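2021-02-09
By Zuzanna Olszewski

Section 4. Setting the approach and clearance rules in a simulated room

By now you should have the Kustico software installed and a room loaded, and if you came straight here from Section 3 you can leave everything running. This section is about the rules we ask every user to follow before letting a gripper move close to walls, counters and hanging things. They are the same rules we use on the physical arm, and I would gently ask you to treat the simulated room with the same respect. Habits formed in one place have a way of following you to the other, the bad ones especially.

Set aside 30 minutes for your first time through. You will be quicker after that, I promise.

4.1 Before the first move

1. Open the room and let it finish loading. Large rooms from the Radetti set take a moment longer, so get yourself a coffee if you like.

2. Set the speed limit to 20 percent. You will find it under Motion, then Limits. Leave it there until you reach step 9.

3. Set the clearance distance to 25 millimeters. This is the closest any part of the gripper may come to a surface it has not been told to touch. The fingers count, and so does the housing behind them (people do forget the housing!).

4. Switch to the wrist view and look at what lies ahead of the fingers. In a kitchen-type room with tiled walls and a wooden counter, there may be quite a lot going on at once: things standing on the counter, things hanging at the side, a window behind it all. Take your time and find each object in the object list.
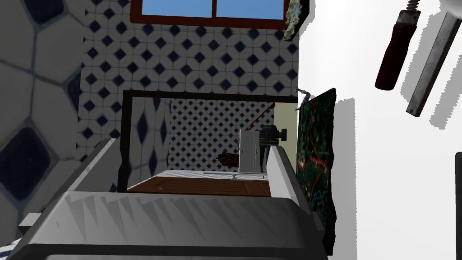

Do I have to repeat the clearance check if I only change the lighting in the room?

You can skip it for lighting changes. The check looks at shapes and distances, and lighting touches neither of them. Repeat it whenever you move, add, remove or resize an object, and whenever you change the gripper or its pads.

5. For each object within reach, choose one of the labels: Touch, Avoid or Ask. Use Ask for anything you aren't sure of. The arm will stop short of an Ask object and wait for you, and although this can feel slow on a busy counter, it is a good deal less trouble than sorting out a collision log afterward.

6. Label hanging objects one at a time, even when they hang close together. The group label was meant for stacked boxes and it draws one big envelope over everything, so a cloth and a long tool end up being treated as a single lump. We hope to improve this in the September release.

Note: If an object in the view doesn't appear in the list, it was probably imported as part of the wall. Go back to Section 3 and split it out. Please don't work around it by adding a blank placeholder — the placeholder won't follow if the room is rescaled later.

4.2 Working near walls and corners

Corners deserve a little section of their own. When the gripper turns toward a corner, the nearest wall can take up most of the wrist view, and a repeating tile pattern gives your eye very little help in judging how far away it is. The same tile may look enormous on one wall and tiny on the next. I have been doing this for years and I still guess wrong, so I no longer guess. Read the distance from the clearance panel every time.

7. Bring the gripper toward the corner with the fingers open and nothing between them. Stop when the clearance panel turns yellow.

8. Turn the wrist slowly, one way and then the other, while you watch the lowest value in the panel. Write that value on your check sheet. If anything is mounted on the wall, such as a picture, make sure it has its own entry and is labeled Avoid. 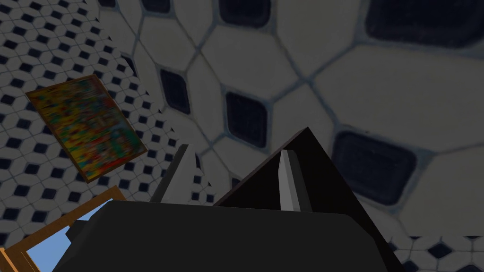 Figure 4-2. Open fingers facing a tiled wall, with a framed picture on the wall to the left.

CAUTION: Do not lower the clearance distance to get rid of a yellow warning. Move the arm back or choose another approach. If the job truly can't be done at the standard distance, have a second person review the change and put both names on the check sheet.

9. When every object is labeled and the lowest value has been written down, you may raise the speed limit one step at a time. Run the full path once at each step before you go on to the next.

10. Save the room under a new name. Never save over the original, however small your changes were.

4.3 Keeping the record

The log holds 900 entries, and after that the oldest ones are dropped without a warning. Export it at the end of each session and keep it with the check sheet. Teams who use the Lindqvist export format should tick "include labels" as well, which is off by default and easy to miss.

If you share a room with a colleague, send the check sheet along with it. The person receiving it should still go through steps 4 to 8 on their own machine — it doesn't take long, and a second pair of eyes often catches an object the first pair had stopped noticing.

Questions about these rules can go to the Husoteck support desk. Please attach the exported log and tell us which step you were on.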